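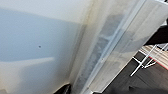
Figure 9.1 White up close, with a rounded ridge, faint smudges and one small dark speck.

Chapter 9
Team Shirts: Looking, Washing, Folding

I learned to fold a team shirt in the back room of a laundry in Wuladstead, and I learned it badly. I was nineteen and fast, and I thought fast was the job. Loukia Rallis, who ran the folding tables, let me get through a whole stack before she came over, picked up the top shirt by its shoulders and gave it one shake. It fell open with a crease running right across the chest where no crease had any business being. She put it down in front of me, then the next one, then the next one after that, and went back to her own table without a word. I refolded the lot. It took me until nearly nine at night and I can still do that fold in my sleep.

We spent Chapter 8 on towels and sheets, and I hope you enjoyed it, because flat work is the easy part! A sheet has four corners and no opinions. A shirt has sleeves, a neck, a hem, side seams and very often trim, and each of those pieces wants to dry, shrink and crease in its own way. Sports shirts add a slippery fabric to the mix. You smooth one side down and the other side slides off the table.

So this chapter is about the shirts I know best, the colored team kind with a bit of white on them somewhere. Maroon and white, navy and white, green and white. I've handled more of these than any other piece of clothing (in one spring at Wuladstead we turned around 625 of them for a youth league, and I believe I met every one personally). If you can look after a dark red shirt with white stripes, you can look after nearly anything a club or a school will hand you.

What you'll work on

By the end of the chapter you should be able to look over a shirt before it goes in the wash and write down what you find. You'll sort a mixed pile by color and by trim, choose a water temperature from the care label, and fold a shirt so that the front comes out flat and the stripes sit where a customer can see them. You'll also practice a quick fold for storage, which is less pretty and takes up less shelf.

Words to know

Body: the main front and back of the shirt, without the sleeves.
Trim: any band, stripe or edging in a second color, usually at the cuff, collar, side or hem.
Panel: a larger piece of fabric sewn in as part of the shirt. A white panel at the bottom of a dark shirt is treated as white for sorting.
Bleeding: dye leaving one fabric and landing in another.
Hand: how cloth feels when you hold it. We met this one in Chapter 2.
Sheen: the soft shine on many sports fabrics. It changes with the light, so don't mistake it for a worn patch.

9.1 Looking before washing

I want you to start slow. Pick the shirt up. I mean really pick it up, above your head if the room lets you, and look at it from underneath with the light coming from the other side. Cloth lying on a table hides things in its own folds. Cloth held up in the air can't hide much, and a pulled thread or a thin spot will often show itself right away.

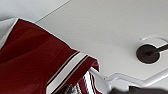 Then turn it around and do the back. New students always skip the back. They look hard at the front, where the badge or the number might be, and then toss the shirt in the basket with a grass stain sitting happily across the shoulders. The back of a soccer shirt gets as much mud as the front, and the back of a goalkeeper's shirt gets more.

Next come the edges. Run your finger and thumb along each cuff, then the collar, then the hem, and go at the speed you'd go if you were reading. You're feeling for stiffness (dried mud, old gum, glue from a price sticker) and for stitches that have let go. At the cuffs, check the stripes especially. Striped trim is often knitted separately from the body and sewn on, so there's a seam there taking a lot of pull every time someone drags the shirt over their head.

White parts need their own look, and I do them last, with my face much closer than feels polite. White is a terrible liar. Under a warm lamp it goes creamy, and in a shadow it turns blue-gray, and neither of those is a stain. Move the shirt a little. If the patch stays put on the cloth, you have a mark. If it slides as you move, you have a shadow, and you can stop worrying about it. A speck is different again. Try it with a fingertip before you reach for any bottle — plenty of specks are just lint.

Write down what you find. At Wuladstead we used a small pad hung from the end of the table on a string, and the note went in the tray with the shirt. Mine said things like "left cuff, loose stitch" and "hem, gray smudge, front." Short is fine. Just say where it is, so the person at the sink doesn't have to hunt.

Try it 9.1

Take a shirt of your own with at least two colors in it. Look it over in the order I've just given: held up, front, back, edges, white parts. Write your notes. Then swap with a partner and look over each other's shirts without reading the notes first. Compare. I've done this with a good many classes and the two lists have hardly ever matched, which tells you something about how much we see on the first go.

9.2 Sorting by the worst-behaved color

Most people sort a shirt by its biggest color. A maroon shirt goes with the reds, a navy shirt goes with the darks, and off they go to lunch. For a plain shirt that's perfectly good sense. For a shirt with white trim I'd like you to think about two things at once, the color most likely to bleed and the color most likely to suffer for it.

In a maroon and white shirt both of those live in the same garment, a stitch apart. You can't separate them, so you have to treat the whole shirt gently: cool water, a short cycle, out of the drum as soon as it stops. The damage I've seen mostly came from the waiting. A wet shirt left sitting in a heap has its dark body pressed up against its own white stripes, and given a few hours the stripes can go pink. I once came back from Bulombridge on an afternoon bus to find a full load like that. I won't tell you what I said. 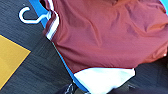 Lay the shirt out somewhere flat and clean once it's dry, and give yourself more room than you think you need. A folding board helps if you have one, and so does a smooth mat. I like a surface in a color that isn't in the shirt. You can see the outline of the garment straight away, and a sleeve that's tucked itself underneath shows up as a gap in the shape.

Don't pull the wrinkles out yet. Slippery fabric comes to rest in little waves, and the temptation is to grab the hem and tug. Put both palms flat in the middle of the chest and push outward, gently, toward the side seams. Then do the same from the chest down to the hem. If there's a white panel at the bottom, stop at the seam above it, lift your hands, and start again on the panel itself. The two pieces may have shrunk by different amounts, and dragging one over the other puts a pucker in the join that you'll be chasing all the way through the fold.

A few questions I get every year

Should the shirt be inside out for the wash? If there's a printed name or number on it, yes. If it's plain with sewn trim, I leave it right side out unless the label asks for something else.

Can I iron it? Read the label first. If ironing is allowed, use the lowest setting and a cloth between the iron and the shirt, and keep off any print altogether.

What about the Gavalas fold you showed us? That's coming in 9.4, along with the storage fold. It needs a steady pair of hands and a shirt that has been smoothed properly, so spend some time with the palms-flat step before you get there.

Before you go on to 9.3, smooth the same shirt out five times, picking it up and dropping it loosely on the table between tries. Start from wherever it lands. By the fifth go your hands should be finding the side seams without your having to look for them.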